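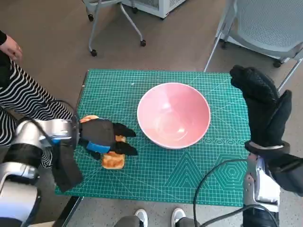
Notebook, Rornwood bench, May

Left hand fault during toast to bowl. Writing this up while I still remember the order of things.

Task was the usual one: slice of toast flat on the mat, pink bowl beside it, left hand picks the toast up by the edges and puts it in the bowl. Right hand parked upright, out of the way. We had done nearly 30 runs on the Okus controller without anything worth noting apart from crumbs.

On the run that failed, the left hand came down over the toast, closed, and kept closing. The grip force limit should have stopped it well before that. The toast broke across the middle and the fingers carried on until they met each other. Then the wrist started to lift with half a slice in it and the arm stopped dead about a hand's width above the mat. No fault light and no message on the screen. The status line still said "running".

Morena Marras was at the left side of the table and reached for the broken half to clear it. I said wait, and she did, but only just. The arm then moved again on its own, a short jerk to the left, towards where she was standing. I hit the stop. Nobody touched, nothing damaged except the toast.

Time from the arm freezing to the jerk was 6 seconds going by the log. Long enough for anyone to assume it had finished.

What the log says

Force readings from the left hand go flat just before the fingers close. They don't drop to zero, they hold the last good value, so the limit check was looking at an old number and saw no reason to stop. Finger position data carries on as normal through the whole thing. So the hand was still listening to commands but we had stopped hearing its force channel.

The freeze is a different matter, or I think it is. The planner queue filled up to 4,000 entries, and that is its ceiling. When it cleared, the arm carried out the next move it had, and that was the jerk.

Tried afterwards, with everyone back behind the tape

Moved the left arm slowly through its range with the hand open and watched the force channel. It dropped out 2 times, both with the elbow well bent and the wrist turned in, close to the pose it uses for the toast. Straightened the elbow and the readings came back. Looks like the signal cable at the elbow, either the plug or a break where it bends. Wiggling the plug by hand with the motors off did nothing, so I lean towards the cable itself, but I haven't proved it.

Swapped the left and right hands over to rule out the hand. Same dropout on the left side, none on the right. So the hand is fine. Swapped them back.

Did not manage to make the queue fill up again. Ran it with the force channel unplugged on purpose and the planner behaved. May need the reading to come and go instead of just being absent. Leaving that open.

Changes made

Force reading now has an age on it. If it's older than three control ticks the hand opens and the arm holds, and it needs a person to restart it. Checked by pulling the plug mid-grasp with a sponge in the hand — it opened every time.

Stop now empties the queue. Before this it only paused it, which I did not know and should have.

Status line shows "holding" when the arm is still but has moves waiting. Small thing, but "running" was no use to us.

Rule for the bench: no reaching over the mat unless the stop is pressed in. Applies to toast as much as anything else. The old habit was to clear the mat between runs with the arm live, and we all did it, me included.

Still to do

New elbow cable ordered from Aidoo. Left arm stays off until it is fitted.

Ask Jendville whether their arm has the same queue setting, as they copied our config in the winter.

Morena to go back through older logs for flat stretches in the force channel. She thinks the odd squashed slice last month might be the same thing. I had put that down to fresh bread.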